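Keeping the Arm Cell Honest: Calibration and Upkeep in Simulation
May 2018
By Aslak Sandberg

The brief for our project said that a simulated cell needs "no maintenance". I was doubtful of that when I read it and I am more doubtful now. Over the term I looked after one cell, a single arm beside a table, which our group runs under the name Parero. This report covers how it was set up, what drifted and what I did to fix it. It does not cover the learning software, which another group wrote up.

Setting up took longer than the plan allowed. The base of the arm has to sit at a known height and distance from the tabletop, and both values were stored in two separate files. One file had been edited by last year's students and the other had not. The arm would load, look perfectly normal and then close its fingers 59 millimetres away from where it had been told to go. I merged the two files and deleted the spare. I also wrote the units next to every number, as some were in metres and some in millimetres with no label on either.

The next job was the home position. The notes we inherited, called Skjelbred after the old lab server, claimed it was "set once and never touched". I compared the stored joint angles with the ones the cell loaded at start-up and they disagreed at the wrist. The start-up script was rounding them. It is a small fault, but every move begins from there, so the error gets carried along.

After that I worked on the gripper. My check was to lower it into the black bowl with a dark, narrow object between the fingers, and stop just above the rim. I like this test better than an open patch of table. The bowl leaves less room to be wrong, and the other things on the tabletop, the loaf and the melon among them, stay put as landmarks when I compare one run against the next.
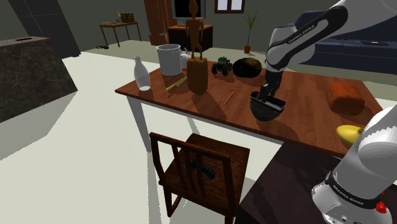
Tien-fu Tseng read my draft and did not agree. He wrote in the margin that a bowl test only tells you the gripper clears a bowl, and that I should be measuring finger force before I call anything calibrated. He also asked why I trusted the contact settings at all, seeing that they came with the model and no one in the group had checked them against a real hand.

I think he is right about the force and I have changed my wording. What I can claim is that the position error is smaller than it was. I ran the bowl check 100 times before the fixes and 100 times after, using the same start each time. The second batch stayed inside our tolerance. That says nothing about whether a real arm would do the same, and I would not sign off on it.

For upkeep, I suggest the following routine. Reload the cell from a clean copy after every 500 runs. Compare the home angles with the stored ones before starting. Keep a log of any change to friction or finger width, with initials. We lost most of a week in October to a friction value that somebody had changed and not written down.

The force check is still to be done.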